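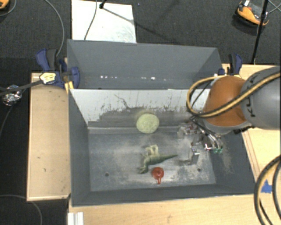
Toy bin rules for the spare room? (Purkgate Parents board, Kids' Stuff)

moyamoth
We're down to two gray bins for all the toys. My sister says rotate them monthly. My son is four and considers this theft. Does rotation work or is it something people say at parties?

Saturnino C.
Works fine. Half goes in the closet, swap in January, child acts like it's a second Christmas. Cost me nothing.

nidell_dad
Didn't work here. Mine remembered every single thing in the closet and asked for it by name at 6 a.m. There were almost 900 Lego pieces in there and she could tell which bag I'd skimmed from.

Saturnino C.
Then you put it on too low a shelf.

nidell_dad
It was in the garage, Saturnino.

colum_again
I'm against the whole idea. Fewer toys, left out, end of story. Ours has a dinosaur and a ball and he's busy all day, mostly throwing one at the other.

moyamoth
And when the grandparents visit?

colum_again
We lose ground.

Ignacio Sarmiento
Middle option: let him pick what goes away. Mine chose my slippers and the vacuum, but we got there by the third try.

moyamoth
OK, trying Ignacio's version tonight. The dinosaur has already been declared exempt. So has everything green.

nidell_dad
Check the garage door locks first.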